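From the workshop: the arm on bench two

Those of you who come in on the quieter evenings will have heard Sunita Haverford muttering at the corner desk, and I promised her I'd explain what all the muttering is for! She has been building a robot arm at home in Hindstead since April, and brings it over to the Ashworth workshop in pieces whenever a joint needs something her kitchen table can't manage.

The printing is nearly finished (157 parts, bless her, and she has kept a list of every one), so most of the work at the moment is on the computer. She calls the project Clorirdale, after the lane she grew up in, and the idea is that the arm should learn to pick up a small block and put it down on a coloured square. It sounds like nothing at all, and it has eaten most of her summer. She tries everything in a simulated room first – far kinder on the motors, and on the rest of us – and changes the table and the lighting between attempts so that the program doesn't get too used to one view.

Blue blocks and coloured plates, in simulation:
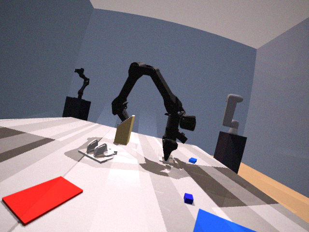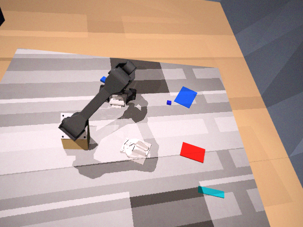 Sunita reckons she needs almost 200 good practice runs before she'll trust it with the real motors, and she has 100 saved so far. If you have a spare bench power supply you could lend her, or you simply fancy a natter about gears, do leave a note in the Trovance tin by the door. She takes her tea without sugar and is very patient with beginners – I speak as one.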